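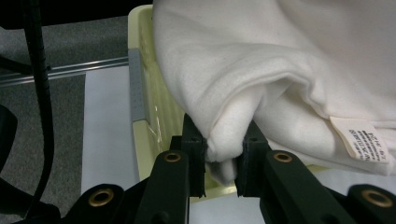

The Last Coat to Landeo

My grandmother mended coats for the ferry people, and the year I turned 11 she decided I was old enough to carry them back. Until then I had only been allowed to thread the needles, which I did badly and with a great deal of sighing, so you can imagine how tall I felt going down the hill with a parcel under each arm and a bill pinned to my sleeve.

We lived in Zallthorpe then, at the top of the town where the wind got in, and the ferry went twice a day across the water to Landeo. In between lay the island of Wada, which had 24 houses and a bakery, and which the ferry only stopped at if somebody on the jetty waved a cloth. My grandmother had been born there. She hadn't gone back in all the time I'd known her, and when I asked why, she would tell me to mind my stitches.

It was August when the gray coat came in. A deckhand brought it up wrapped in newspaper and said it had been hanging in the crew cabin longer than he had worked the boat, and the captain wanted the lining done before the cold weather. She put it on the table and turned it inside out, the way she did with all of them, and then she stopped and sat down, and she was quiet for so long that I got up and filled the kettle just to have some noise in the room.
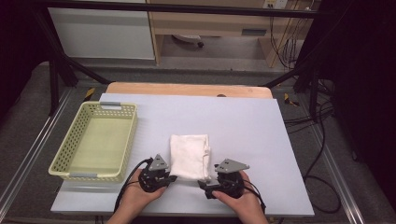
"Look at that," she said at last, and showed me the seam under the arm. The stitches were small and slanted a little to the left, every one of them, like people walking into the wind. I knew those stitches. They were in my own winter coat and in the hem of every curtain in the house. But these were older, and the thread had gone the color of weak tea.

"You did this one before," I said.

"My sister did," said my grandmother. "She taught me. I never did get mine as straight as hers."

I hadn't known there was a sister. I had a hundred questions, and I think I asked most of them before the water boiled, and she answered perhaps three – that they had quarreled over a house, that it had been a very small house, and that the sister had it still, as far as she knew, next door to the bakery.

She worked on that coat for 13 days, when any other would have taken her two. She put in a new lining, dark green, from a bolt she had been saving for herself. She left the old seam under the arm exactly as it was. Then she pressed it, folded it and tied it up with string, and I held out my arms for it as usual, but she was already looking for her good shoes.

So we went down together, slowly, because of her knees, past the Grinine boatyard with its smell of tar and up the gangway, where the captain took his coat and tried it on right there and turned around for us like a girl in a new dress. He wanted to pay her extra. She asked him instead if he would be stopping at Wada.

"Only if they wave," he said.

"And if somebody on board would like you to?"

He thought about this, buttoning and unbuttoning the top button. Then he went up and spoke to the man at the wheel, and my grandmother took hold of my hand – hard, with her thimble still on, she had forgotten to take it off – and we stood at the rail the whole way over.

There was a woman on the jetty when we came in, with a bread basket on her hip, shading her eyes to see why the boat was turning. She had no cloth to wave. She put the basket down on the planks and untied her apron, and held it up over her head anyway.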